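Print this page | E-mail this page to a friend

We use cookies to remember your cart. By continuing to browse you're okay with that.

Truvoten Oilskin Tarp – Heavy, Olive

Okay, I love this tarp and I'm going to go on about it a bit. I've had mine up behind the shop in Rultville through two winters now, over the firewood, and before that it went to the lake every weekend (tied over the canoe, mostly, and once over my brother-in-law's motorbike). It's cotton canvas, waxed, and it smells like my grandfather's shed in the best possible way. If you've only ever used the crinkly blue plastic kind, you're in for a treat!

It comes in one size, 3 metres square, and one colour. People ask me for brown all the time and I keep passing it along. There are brass eyelets down every side and a doubled patch at each corner, where the cheap ones always go first. 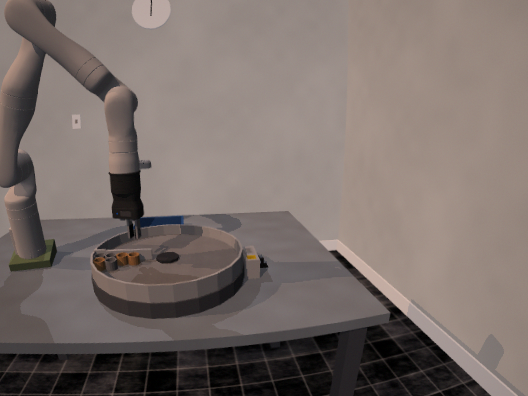 The weight surprises people. Folded up it's a proper armful, so I wouldn't pick it for a long portage or anything you have to carry on your back all day. For car camping, a trailer, a woodpile or the back of a pickup it's wonderful. It hangs quietly too – no snapping and flapping at two in the morning when the wind gets up off the water.

A few things I tell everybody at the counter. Let it air out flat for a day or two before you fold it away, and never put it away wet, or you'll get mildew and I can't take it back. Keep it well clear of the campfire. Don't machine wash it, please! Cold water and a soft brush will do, and skip the soap. The wax can rub off a little when it's new, so I wouldn't throw it over a light-coloured couch or your good sweater.

You'll want to re-wax it eventually. I did mine last May, on a warm afternoon on the driveway, and it took me one tin and most of a ball game on the radio. Warm the tin in a bucket of hot water, rub it in with an old rag, go twice over the folds and the stitching, then leave it in the sun. It came up darker than it started and I like it better that way.

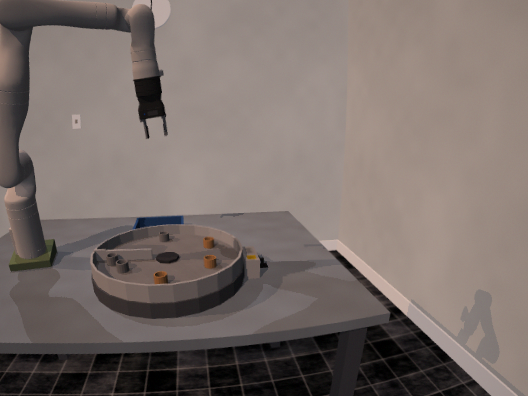
Rope isn't included. I use the Opoku braided cord with mine, cut into lengths and left tied to the corners so I'm not hunting for it in the dark. Any decent cord will do, though, and if you come in I'll show you the knot I use (it's just a trucker's hitch, but everyone seems to have learned a different one).

Price: $154, tax extra
Wax tin, enough for one full coat: $30
Free delivery in Rultville and Arthorpe on orders over $100. Everywhere else goes by mail and I'll e-mail you the cost before I charge your card.
Returns: unused and dry, with your receipt, within 30 days.

I bring them in a few at a time, so if the button says sold out, drop me a line and I'll put one aside from the next lot. The grey ground sheet from the same maker should be back before the leaves turn, and I've already got my name on one.

Page updated 30 Aug 2018

Print this page | E-mail this page to a friend

Recently viewed
Opoku Braided Cord, Natural
Truvoten Wax Tin
Canvas Log Carrier
Enamel Kettle, Large
Wool Camp Blanket, Second Quality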